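Limescale, flow and the fifteen-litre question

Published 21/07/2022

The water supplied to Destville comes almost entirely from chalk boreholes, and it is hard. The engineer who looks after domestic systems at Helteck, a water treatment firm on the edge of the town, has spent most of a working life measuring the results. We met at the firm's test room in Zanholm, where sections of used pipe are kept on a shelf with the date of removal written on each in marker pen. The engineer asked not to be named, as the firm prefers its technical staff to speak for the department.

We began with what hardness is. "Dissolved calcium and magnesium, mostly calcium in this area," the engineer said. "Rain picks up carbon dioxide, goes down through the chalk, and dissolves some of it. The calcium stays in solution until you heat the water or let it evaporate. Then it comes out as scale."

The effect of temperature is larger than most householders suppose. Cold pipes in a hard water area may stay nearly clean for decades. The hot side is a different matter, and the engineer said that deposits tend to build fastest on the heating surface itself, where the water is hotter than anywhere else in the system. An immersion heater set at 64 degrees will scale more quickly than one set a few degrees lower, though the engineer was careful to add that stored hot water must not be kept too cool, on account of legionella.

"People ring up and say they've turned the cylinder down to 45 to save the element. I ask them to turn it back up. Sixty at the cylinder, and a mixing valve at the tap if scalding is a worry. You don't trade one problem for the other."

Kitchens produce most of the enquiries. Kettles scale visibly, and so do taps and the trays under draining racks, whereas a heat exchanger can lose a good part of its performance before anyone opens it. The engineer regards the kettle as a fair indicator, provided the household has not been using a filter jug for it. 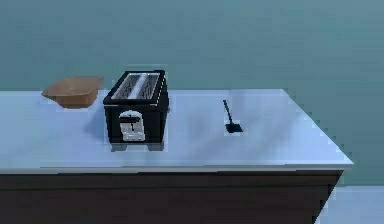

Does a softener have to treat every tap in the house?

It is usual to leave the kitchen cold tap on the untreated main, and the engineer advises it. Ion exchange replaces calcium with sodium, and some people, including anyone on a low-sodium diet, are better served by unsoftened water for drinking. Outside taps are normally left off as well, as watering a garden with softened water wastes salt and does the soil no good.

The ion exchange softener remains the only domestic device that the engineer will describe as a softener. It holds a bed of resin beads charged with sodium. Hard water passes through the bed, calcium and magnesium are held on the resin, and sodium goes into the water in their place. When the resin is close to exhausted, the unit flushes it with brine and sends the calcium to the drain.

Sizing is where installations go wrong. The department sees a good many units chosen by the number of bedrooms, a figure the engineer considers useless. Hardness, daily consumption and peak flow are the three inputs that matter, and peak flow is the one left out. A house with two showers and a combination boiler may want 15 litres a minute for short periods. If the valve and the pipework either side of it cannot pass that without a large pressure drop, the owner notices within the week and blames the softener.

"Usually it's the hoses," the engineer said. "Somebody has fitted narrow flexible hoses to a full-bore valve. The valve is fine. You change the hoses and the complaint goes away."

The price of a mid-range unit has settled at £1,499 fitted, at least from Helteck, and the engineer was reluctant to put a payback period on it. Energy savings depend on how scaled the system was to begin with and on how much hot water is used. Savings on soap are real but small. A household that descales its shower head 4 times a year and minds doing so will value the thing differently from one that never looks.

On magnetic and electronic conditioners the engineer was guarded. These devices remove nothing from the water, and a hardness test gives the same reading before and after. The claim made for them is that they alter how the crystals form, so that less of the scale sticks. "We've had some on the rig. Results moved about with flow rate and with temperature, and we couldn't get them to repeat — not to a standard I'd put my initials to. I wouldn't say they never do anything. I'd say I can't tell a customer what theirs will do."

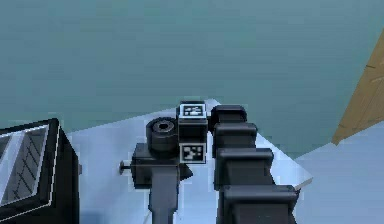
The worktop, seen from above.

The older part of the town presents its own difficulty. Many houses on the Faulkner estate still have gravity-fed hot water, with a tank in the loft and a vented cylinder below it. A softener can be fitted to the rising main in such a house, but existing scale in the cylinder may loosen over the following months and collect at valves and shower cartridges. The engineer recommends draining and inspecting the cylinder first, and fitting a strainer that can be reached without lifting floorboards.

Maintenance is light. Salt must be topped up before it runs out, and tablet or block salt should be bought according to what the unit was built for. The hardness setting should be checked after any notice from the supplier that the source has changed. In July, when demand is high, water may be drawn from a different borehole for weeks at a time, and the department's own readings at Zanholm have shown the difference.

Asked what single check a householder might make, the engineer suggested a drop test kit used at the hot tap, with the result written down and kept near the boiler. "One reading tells you very little. A column of them, same tap, same kit, and I can work with that when I come out."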